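Ullidier: Questions about planning and budget

Before you order a Prutach hand-held gripper set, please read this page. The questions come from customers who prepare a purchase for the first time, mostly small robotics teams and training departments. If your question is not treated, write to the sales desk in Ignacio.

What is included in the price of a set?

One Prutach set has two hand-held grippers, for the left and the right hand, with the marker cubes already mounted. The set includes also the harness, the cables, the charger and a case for transport. The computer is not included, and we ask you to check the computer requirements before you sign the offer. Many customers have already a suitable machine in the office.

Should we buy or rent?

It depends on how long the work will continue. Rental is calculated by the month, and after four months you have paid more than half of the purchase price. For a short trial we recommend rental. If you already know that you will record through the winter, it is better to buy from the beginning. A part of the rental can be deducted if you buy the same set later, but you must tell us before the rental period is finished.

How much should we reserve for spare parts?

The finger pads are the part which is used up first. A package of pads costs 354 dollars and is enough for one set during a normal season. Smooth and hard objects are kind to the pads. Rough stone, unfinished metal edges and cleaning products are not. Please do not buy a large stock in advance, as the pads become stiff on the shelf. Marker cubes must be replaced when the print is scratched, and they are sold only in pairs.

Do we have to buy a robot at the same time?

No. Recording with the hands and running the robot are separate steps, and they can be placed in separate budget years. Several of our customers did it so. Please decide on the robot model before you record a large quantity of material, however. If the opening of the robot gripper is very different from the opening of the hand-held one, a part of the recordings will be difficult to use, and this costs more than the equipment.

What objects and fixtures do we need?

This is the line which is most often forgotten in the budget. People calculate the grippers and the computer, and then there is no money for the things to be handled. For household tasks you need real fixtures: countertops, basins, faucets, and the small loose parts that belong to them. Sondholm sells bathroom and kitchen practice fixtures which do not have to be connected to water. You can also buy ordinary products from a building supply store. Ask for display models or pieces with a small damage on the back side. They are cheaper and they serve equally well.

We advise to plan at least four different fixtures for each task. If all recordings are made at the same basin, the robot will learn this basin and have trouble with another.

How much floor space is necessary?

Less than most people expect. An ordinary room is sufficient if the person can stand in front of the fixture and move both arms freely. Furniture can stay in the room, and a background which is not too clean is even useful for the recordings. Cables on the floor are the main point for your safety officer. Cable covers are not in our offer, so please put them in your own list.

Does the room need special light?

Normal ceiling light is enough in most cases. White glossy ceramic can give reflections, and the marker cubes are then harder to read for the camera. A simple curtain solves this usually. Please do not buy studio lamps before you have made a first test.

How many operators should we plan?

For each set we suggest two operators who change places during the day. The grippers are light, but holding the arms forward is tiring for the shoulders, and the quality goes down before the person notices it. The cost of working hours is normally higher than the cost of equipment after the first season. In our own planning we count some 400 usable recordings for a task before we judge the result, and the time for this should be in the budget from the start, together with the time for putting the objects back after each recording.

Is training included?

A remote introduction is included with each set. Training at your place is charged separately, with travel. You can also send your operators to Ignacio, where there is no fee for the room and you pay only the trainer.

When should we order?

Orders which arrive before November are delivered in the same year, if all options are in stock. After that we cannot promise it. If your money must be spent before the end of the year, please ask for an advance invoice early.

Which task should we begin with?

Choose a task with small parts which a person can do without thinking. At a basin, for example, both hands can work together on a small metal part close to the edge of the countertop. This shows quickly if the finger pads are the right ones for your objects, and it is a good moment to decide about the pads before you order the second package. 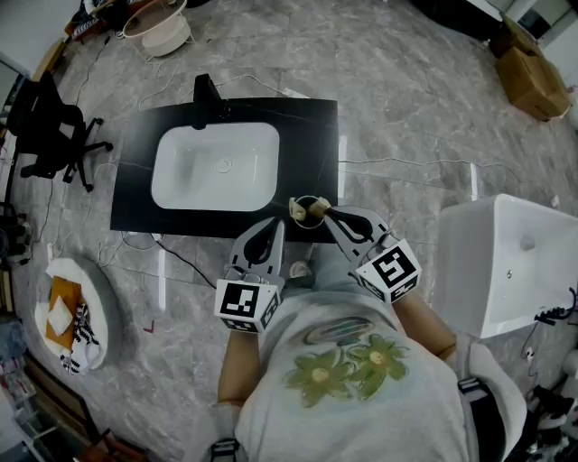
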